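Unit 4 notes: Sorting and recording small accessories for resale

These notes go with the Cunside workbook, chapter 7. Bring your own copy to the session.

## 4.1 Why lots are recorded before pricing

A mixed lot loses value when strands get separated from their clasps or spacers. Record the lot as received, then sort. The Hrynyshyn method uses three passes:

1. Material group (glass, wood, seed, shell, metal, unknown)
2. Colour family
3. Condition

Write "unknown" freely. A wrong material on a tag is harder to fix than a blank one.

## 4.2 Untangling

Work on a pale cloth in a tray with a raised rim. Find a free end or the loosest loop first and lift it clear before touching the tighter coils. Do not pull. Old thread often fails at the knot beside the clasp. 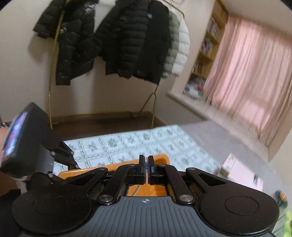
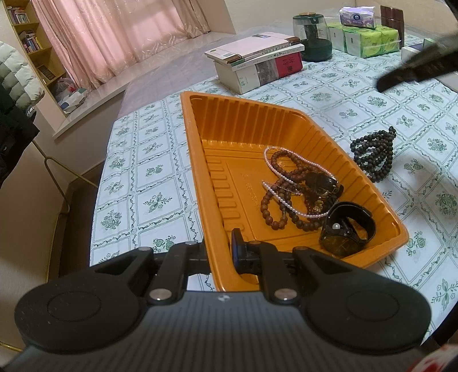

If a strand breaks, bag the loose beads with the thread still attached and mark the bag R for restringing. Restringing is charged to the lot, so note it on the sheet the same day.

## 4.3 Worked case: the Ereck lot

The Ereck lot came in as 1,084 pieces in October. Grading brought it down to 40 saleable groups. The remainder went to craft supply, sold by weight in grey bags.

Points to check in your own copy of the sheet:

- Lot number on every tag, including R bags
- Colour family taken in daylight
- Length measured closed, in centimetres

## 4.4 Storage

Gusotard drawers hold up to 3,000 small items but are too shallow for coiled necklaces. Hang those, or lay them flat with tissue between layers.

Reading for next time: workbook, sections on clasps and thread.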